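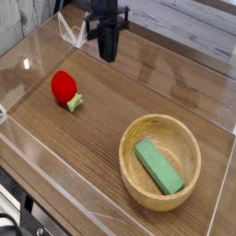 1/ Notes on collecting pick-and-place examples with the Funari setup
2 min read

Each example is one run. I drive the arm by hand, it gets recorded, and I write a one-line label. The block-and-bowl set stands at 199 runs. Target is 295.

2/ The objects for this set are a plush strawberry, a green block that looks like sponge, and a round wooden bowl. Soft things forgive a bad grasp, so I can keep going after a miss.

3/ I keep the misses. If the gripper closes on air and I go back for a second try, the whole run stays in with the label "retry." I only throw out runs where the recording drops.

4/ Start positions matter more than I expected. My first batch had the bowl in almost the same spot every time, and the policy learned the spot. Moved the bowl over an inch and it let go over bare table.

Now I shuffle everything between runs, bowl included. Block orientation too.

5/ Clear walls around the table mean reflections. I thought about covering them and decided to leave them alone. The arm will have to work with glare later.

6/ Labels, so far:
"put the block in the bowl"
"take the block out of the bowl"
"put the strawberry in the bowl"

The second one is the hardest to drive. The rim gets in the way of the fingers. 6 of my last tries ended up as retries.

7/ Training goes on Skarnine overnight once I reach 295. Will post the success numbers in December, good or bad.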